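Phone-in politics finds a home in Derkthorpe

The evening political phone-in on Mudeck, the community station serving Derkthorpe and the villages east of it, starts at seven and often runs past its slot. It began as a half-hour filler before a local election. The station now takes calls from council members, candidates and anyone else who can wait on hold.

The format is simple. A council member takes the first question from the host, then every question after that comes from a caller. Members get 2 minutes to answer. If they go over, the microphone is turned down and the next caller comes on. The rule applies to both parties, and both have complained about it.

The most heated edition so far was on the Esine road bypass. The station logged 93 calls, most of them from people whose homes back onto the planned route. The council majority leader was asked four times if she would publish the noise survey. She said it was under review, and the host asked again.

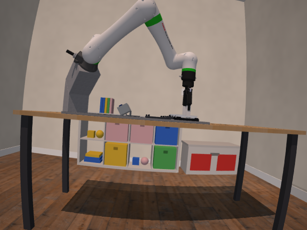 Council leaders want the show to give notice of its topics. In a letter to the station in November, they said members were being asked for figures they could not be expected to carry in their heads. The station refused. Jobs policy shows why the request was made, as a question on factory closures can turn within a minute to automation and whether a white robotic arm over a table should be taxed like a worker. The member on air that night had no answer ready and said so.

Attendance at council meetings has grown as well. A petition for evening sessions drew 575 signatures and needs 1,000 to force a vote. Supporters also want the calendar to avoid sunset meetings during Ramadan, a point first raised by a caller.

The next program will cover the school bus budget. Both parties have agreed to send a member.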